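Projet Rerkik – Manipulation bimanuelle d'objets domestiques
Rapport d'avancement à l'attention du bailleur
Date : 2020-02-03
Rédaction : Helmut Eichhorn, coordination scientifique
Relecture : Fatima Moodley, suivi des conventions, Fondation Mahlangu

1. Objet du rapport

Le présent rapport rend compte de la journée de démonstration organisée à l'atelier d'Uder, conformément à l'article de la convention relatif à la diffusion des travaux. Il précise le déroulement de la visite, les tâches présentées, les observations recueillies auprès des invités et les suites que l'équipe propose d'y donner. Les éléments budgétaires font l'objet d'un envoi séparé et ne sont pas repris dans ce document.

La période couverte correspond à la deuxième phase du projet. La première, consacrée à l'installation des cellules et à la mise au point de la téléopération, a été clôturée par le rapport remis en juillet.

2. Organisation de la journée

Les invités ont été reçus par groupes de dix personnes, pour une durée prévue de quarante-cinq minutes par groupe. L'atelier avait été réaménagé la semaine précédente afin de dégager un passage devant les cellules et de maintenir le public à distance des bras en mouvement. L'inscription préalable était obligatoire. Au total, 85 personnes ont été accueillies : représentants de la Fondation Mahlangu, enseignants et étudiants des établissements partenaires, responsables d'établissements d'hébergement pour personnes âgées et industriels de la région de Vondesley.

Chaque visite comprenait un exposé introductif, une démonstration commentée et un temps d'échange avec les opérateurs. L'exposé, jugé trop technique par le premier groupe, a été raccourci dès le deuxième passage au profit des questions. La présence permanente d'un opérateur au poste d'arrêt d'urgence a été assurée tout au long de la journée, et aucun incident n'est à signaler.

3. Tâches présentées

La démonstration principale portait sur le rangement de la vaisselle, et plus précisément sur le transfert de tasses depuis un tapis de caoutchouc vers des dessous de verre alignés au fond du plan de travail. Cette tâche a été retenue pour deux motifs. Elle est immédiatement compréhensible par un public non spécialiste, et elle réunit plusieurs des difficultés inscrites au programme de travail : saisie d'objets de couleurs variées, prise en compte de l'orientation de l'anse, dépose précise sur une surface de faible dimension, partage de l'espace entre deux bras.

Les dessous de verre diffèrent volontairement par leur forme et leur matière. Les modèles translucides restent les plus délicats à localiser pour le système de perception, ce que les visiteurs ont pu constater sur l'écran de contrôle placé à l'entrée de l'atelier. Le décor de la cellule, avec son papier peint à fleurs et son plateau à motif de marbre, répond à la demande du comité de suivi, qui souhaitait des arrière-plans plus proches de ceux d'un logement.
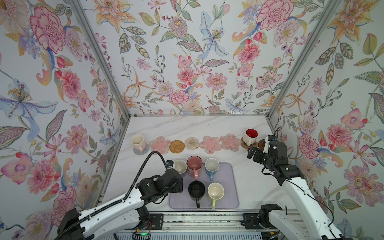 Cellule à deux bras, atelier d'Uder : tâche de dépose des tasses sur les dessous de verre.

Une seconde démonstration, plus brève, était consacrée au pliage de serviettes. Elle a été conduite entièrement en téléopération, le module autonome correspondant n'ayant pas encore atteint le niveau de fiabilité requis pour une présentation publique. Cette limite a été indiquée aux visiteurs en début de séance.

4. Observations recueillies

Un questionnaire a été remis à l'issue de chaque visite. Les réponses font apparaître un intérêt marqué pour la coordination des deux bras, ainsi que des interrogations récurrentes sur la vitesse d'exécution. Plusieurs responsables d'établissement ont estimé que celle-ci resterait un obstacle à un usage quotidien, quelle que soit la qualité du geste.

Les étudiants ont principalement demandé des précisions sur la constitution des données d'apprentissage. L'équipe a rappelé que les enregistrements sont réalisés par des opérateurs formés, par sessions pouvant aller jusqu'à trois heures, et que chaque session donne lieu à une vérification avant versement dans la base du projet.

Mme Moodley a par ailleurs relevé que les supports affichés dans l'atelier employaient un vocabulaire peu accessible. Une version révisée des panneaux lui sera soumise avant toute nouvelle ouverture au public.

5. Difficultés rencontrées

La livraison tardive de pièces de rechange pour les préhenseurs a contraint l'équipe à n'exploiter qu'une partie des cellules durant les semaines précédant la visite. Le calendrier des enregistrements en a été affecté. Le retard est limité à la tâche de pliage et ne remet pas en cause les livrables de la phase en cours.

L'éclairage de l'atelier a également nécessité des ajustements. Les reflets sur certains plateaux perturbaient la détection des objets en milieu de journée ; des stores ont été posés sur les fenêtres orientées au sud.

6. Suites proposées

L'équipe propose de retenir les actions suivantes pour la prochaine période :

– élargir le jeu de tasses et de dessous de verre utilisé pour la tâche de rangement, en privilégiant les matières translucides ;
– reprendre les enregistrements relatifs au pliage dès réception des pièces en attente ;
– organiser une visite restreinte de huit personnes, réservée aux responsables d'établissement, afin d'approfondir la question des temps d'exécution ;
– transmettre à la Fondation la synthèse complète des questionnaires.

L'accord du bailleur est sollicité sur le troisième point, qui n'était pas prévu dans la programmation initiale. Son coût serait pris en charge sur la ligne « diffusion », sans modification du montant total de la convention.

Pour l'équipe du projet Rerkik,
Helmut Eichhorn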